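**Coppens and the training ground row**

**toon_c:** So Coppens shoved Jansen in training again?? That's our captain. I love the guy but he's going to lose the dressing room before January.

**zallach_end:** Disagree! Sodstead were soft before he came. Somebody has to shout.

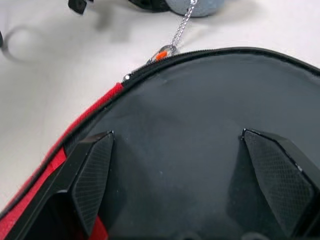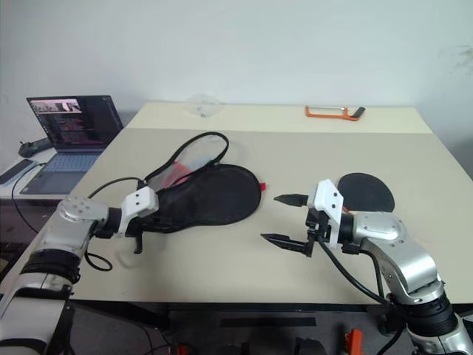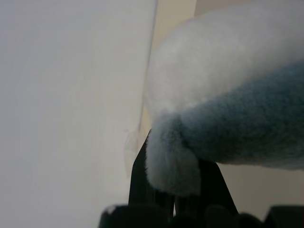
**zallach_end:** And Jansen did stroll back for that third goal, I was screaming at my TV.

**karlijn42:** Shouting is fine, shoving isn't. Kobe is a kid, and Olszewski should've sat them both down the same day.

**toon_c:** Exactly. Bench him for a game.

**zallach_end:** Bench our best defender? No chance lol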